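About Etden Computer Repair School

Etden is a small school in Grundham where adults learn to look after their own computers. We opened with one evening course and 20 places, and the places were gone before we had printed the timetable. Today we teach three courses, and the room is still the same one, on McKinnon Street, above the bakery.

My name is Celina Zieliński and I started the school. When I came to this country I had a diploma in electronics and very little English. My first job was at a service counter, where I saw many people pay for a new computer when the old one needed only more memory or a good clean. I thought that they should at least have the choice. So I wrote down a short course, in simple words, partly because simple words were the ones I had.

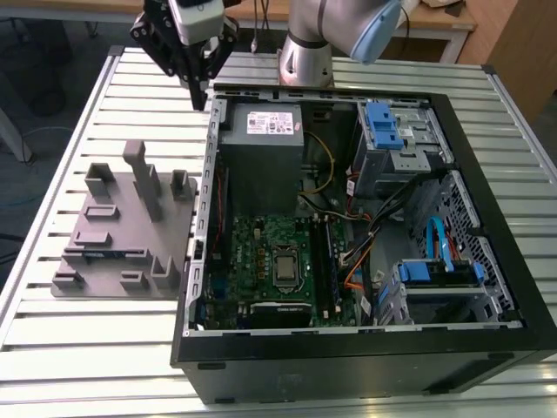
The beginner course is called First Screws. It runs for three weeks and you do not need any knowledge before it. You will learn the names of the parts, how to choose memory that fits your board, and how to make a backup of your files in the proper way. We spend the whole first lesson on safety and on static electricity. Some students find this slow, but I will not make it shorter.

The second course is for people who want to build a computer from the start. The third one, which we open each October, is about finding faults. It is the hardest and also my favourite. Each student receives a machine with a problem and a notebook, and the notebook is marked as well as the repair. A repair without notes is difficult to repeat.

We try to keep the price fair. First Screws costs $50, tools included, and you may repeat any lesson you missed without paying again. Classes are small, so please write early if you would like a place.

After the last course we asked our students what we should change.

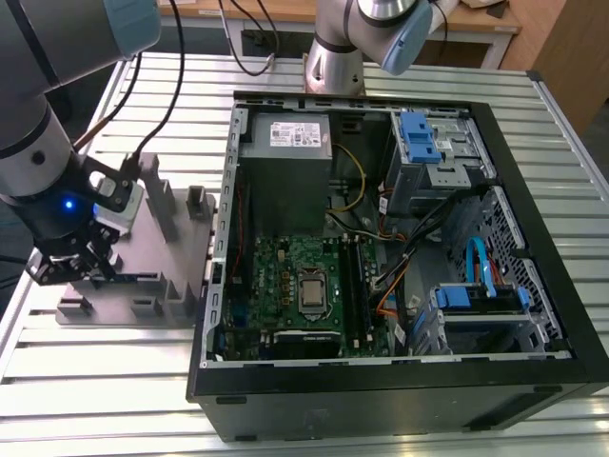 Flukance wrote on the feedback form that the lesson on backups should come before everything else, even before the screwdrivers, and that the handouts need bigger letters. We agreed with both. The new handouts are in larger print, and backups are now in week one, straight after safety.

If you have an old computer at home, even one from the year 2000, do not throw it away before you speak with us. We accept donations at the front desk during class hours. Please remove your personal files first, or ask us to show you how.

This website uses cookies to remember your preferences. Accept | Decline | Read our cookie policy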